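Torquil Dow
25 sept. 2019

Fil un peu long sur ce que l'automatisation change chez nous, à l'atelier de Storkmont. Je précise que je suis toujours salarié, on me pose la question à chaque repas de famille.

Mon métier consistait à brancher et débrancher des câbles réseau sur des boîtiers, pour vérifier qu'ils marchent. La direction appelait ça « l'appairage ». Mes poignets appelaient ça autrement.
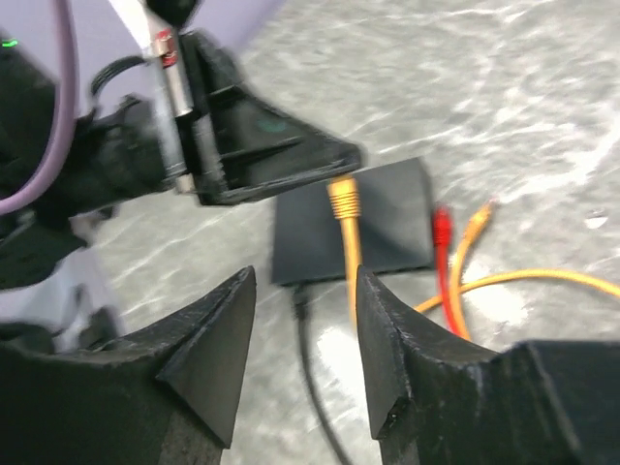
Depuis mai, le poste a changé de nom : je suis « référent cellule ». Je ne touche presque plus les câbles, je regarde deux bras s'en approcher et je note ce qui coince. Un câble, c'est mou, ça roule, ça revient là où on ne l'attend pas. Le rouge et les jaunes emmêlés à côté d'un boîtier noir, un intérimaire les démêle en bavardant. Pour la machine, c'est un sujet de thèse.

Le cahier des charges, rédigé au siège de Cutcombe, parlait de 3000 boîtiers par mois. On en est à 1000. Le document ne parlait pas des nœuds.

Ce qui change vraiment, c'est la conversation. Avant, on était 2 par table et on refaisait le monde. Maintenant je dis « allez » à un préhenseur – il ne répond pas, mais il ne me parle pas de son divorce non plus.

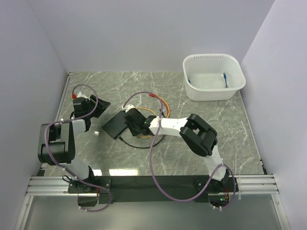

Đồng me répond que j'oublie les collègues passés à l'expédition, qui n'ont pas demandé à y aller et qui portent des cartons toute la journée. « Référent », dit-il, c'est un joli mot quand on est celui qui reste.

Il a raison, et je n'ai pas de bonne blague pour ça. On nous avait promis 15 heures de formation chacun. Moi, je les ai eues. Eux ont eu un gilet fluo.

Je ne regrette pas le geste, il usait tout le monde. Je regrette qu'on ait discuté pendant des semaines de l'emplacement des bras et si peu de celui des gens.
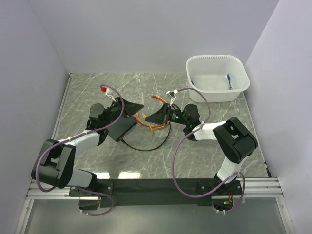

Et puis il y a la fierté, qui se loge n'importe où. Quand la cellule bloque, on m'appelle, je passe la main, je dégage le câble et tout le monde fait semblant que c'était un réglage. Sur le rapport, j'écris « intervention mineure ».

L'atelier de Zusolcombe reçoit la même cellule bientôt. Si vous y travaillez, écrivez-moi – et demandez la formation avant le gilet.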